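Projektbericht: Wer darf protestieren, und wer zahlt danach?

Unser Seminar hat sich ein Semester lang mit der Blockade der Abschiebehaftanstalt Derkden beschäftigt. Im Juli hatten sich dort 8 Personen an das Lieferantentor gekettet, für genau 30 Minuten. Die Akte dazu umfasst 797 Seiten. Man kann der Staatsanwaltschaft vieles vorwerfen, Faulheit gehört nicht dazu.

Wir haben die Akte gelesen (abwechselnd, mit nachlassender Würde), Prozessberichte der Initiative Hamance ausgewertet und die Pressemitteilungen des Betreibers Nokska danebengelegt. Nokska spricht durchgehend von einem »Eingriff in sensible Betriebsabläufe«. Verspätet hat sich laut Akte eine Brotlieferung. 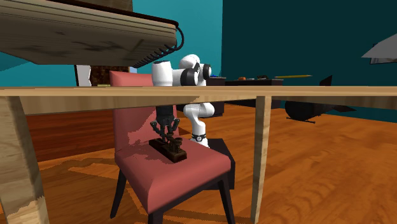

Das Strafmaß fiel zunächst milde aus: 360 Euro pro Kopf, dazu die Verfahrenskosten. Interessanter fanden wir die Begründung. Das Gericht erkennt die Versammlungsfreiheit ausdrücklich an, möchte sie aber gern dort ausgeübt sehen, wo sie keinen stört. Ein rosa Polsterstuhl an einem hellen Holztisch wäre nach dieser Logik der ideale Demonstrationsort: bequem, niemandem im Weg und vom Tor aus nicht zu sehen. Die Verteidigung hat das in der Berufung höflicher formuliert.

Zum Vergleich zogen wir den Fall Arnaud heran, eine Werksblockade mit ganz ähnlichem Ablauf. Dort wurde das Verfahren eingestellt. Den Unterschied erklären wir uns vor allem mit dem Hausrecht, das in Derkden bei einem privaten Betreiber liegt und im Urteil mehr Platz bekommt als das Grundgesetz.

Offen blieb, wer die Anzeige gestellt hat. Unsere Anfrage an Nokska wurde mit einer Broschüre beantwortet.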